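Search this site
Enter your keywords

Filed under: Software notes, Manipulation, November issue

Sliding doors and the new contact layer

Most of the work on the control stack this month went into one job, opening and closing a sliding door by its handle. We picked it in the summer as a test for the contact layer in Clendemix, and it has taken longer than planned. This item covers what changed in the software, what is still open, and what teams using the shared branch need to do before they update.

A sliding door looks like an easy task on paper. The panel moves along one line, so once the arm has the handle the path is already known. The trouble is in the word "known." If the planner's idea of the track direction is off by 2 degrees, the arm pushes the panel sideways into its guides as it travels. Friction goes up, the controller reads that as resistance along the path, and it pushes harder. The old code would either stall or trip the force limit, and the log gave the same error for both.

The handle adds its own problem. It is a curved bar with a hook at the lower end, and where the fingers close on it changes how the load comes back through the wrist. A grasp near the hook can slide along the curve as the door starts to move. A grasp on the straighter part holds better but sits closer to the lock plate, so the fingers have less clearance on the way in.
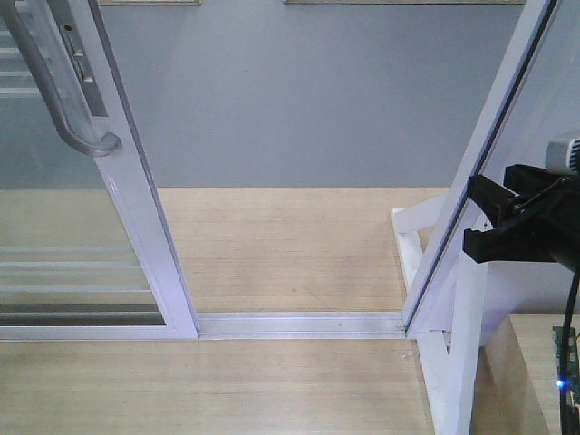
Door test setup, with the curved pull handle and lock plate on the left-hand panel.

Perception

The door is in Phan, our perception package, as a frame model made of straight edges. We tried using depth on the whole panel first. Clear glass gives poor depth returns, and reflections in the pane put surfaces where there are none. The slatted reflections were the worst of these, as the line finder took them for edges of the door and sometimes built a second frame out of them.

The current version ignores everything inside the pane. It looks for the upright stile and the floor track, fits a line to each, and takes the track line as the direction of travel. The handle is then searched for only in a narrow band along the stile. This cut out the false frames in our recorded set, and it runs faster because there is much less of the picture to search.

Bright spots on the metal are still a weak point. When light catches the stile close to the handle, the handle outline can come out too long at the bottom, which moves the suggested grasp down toward the hook. Sarla Dwivedi has a filter for this on her branch. It compares the outline against the stored handle shape and drops any part that does not fit. It needs a stored shape for each handle, so it will be off by default.

Planning

The planner now treats the pull as a line with a small amount of give on either side, where before it was a fixed path. The direction starts from what Phan reports and is corrected during the first part of the motion, using the sideways force at the wrist. If the force stays low, the estimate is kept. If it climbs, the line is turned a little and the arm carries on at reduced speed until the reading settles.

We also split the approach into two stages. The arm first goes to a point out from the handle and level with it, with the fingers open. It then takes a fresh look and makes the short move in. The second look costs time, but it means that small errors in the arm's calibration no longer end with a finger on the lock plate.

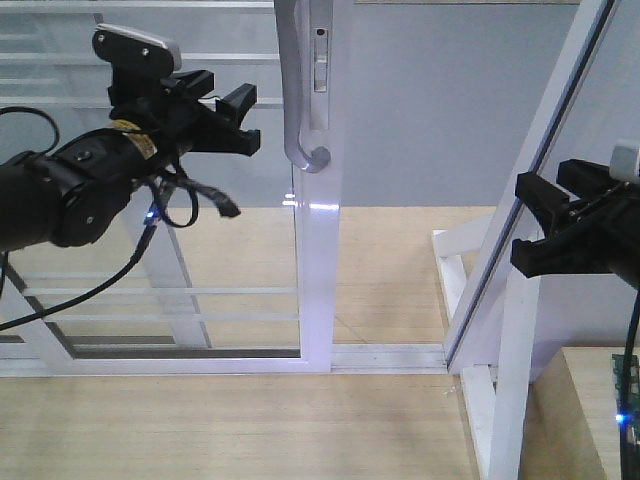 Fingers pointing toward the handle, with a second gripper on the right.

Two-arm setups have one more setting to know about. Each arm now carries a keep-out volume for the other, and this volume includes the cables hanging under the gripper. Earlier releases modeled the arm body only. The cable volume is a plain box and is larger than it needs to be, so some plans that used to pass will now be refused. If that happens at your station, send us the plan file before you shrink the box.

Control

The contact layer runs on top of the existing position controller and can be turned on per task. It has 50 tunable values in the configuration file, and we know that is too many. Most of them should be left alone. The ones worth changing are the pull speed, the sideways force limit and the distance over which the direction is corrected. The rest will move to a separate file in the next release.

Stall and force-limit stops now have their own error codes. Both also save the last 1,000 control samples, so you can see what the force was doing before the stop. The files open in Datach with no conversion. Use the new "contact" view, which lines up the wrist force with the planned direction on one time axis.

Still open

Closing the door is behind opening. The controller has no good way to tell the end of travel from a panel that has jammed partway, and at the moment it relies on the expected distance. Regrasping also needs work. If the handle slips, the task stops and has to be restarted by the operator.

The simulated door in Lammont has no friction in the guides, so it will not show the sideways loading described above. Please don't use it to tune force limits.

Before you update

Pull the shared branch and rebuild both Clendemix and Phan together, as the message format between them has changed. Old recordings can be replayed after running the converter in the tools folder. Check your wrist sensor zero before the first contact run. Configuration files from the last release will load, but the contact layer stays off until you add its section by hand.

The code review is on Wednesday. Comments on the error codes and the cable box should go in the tracker before then.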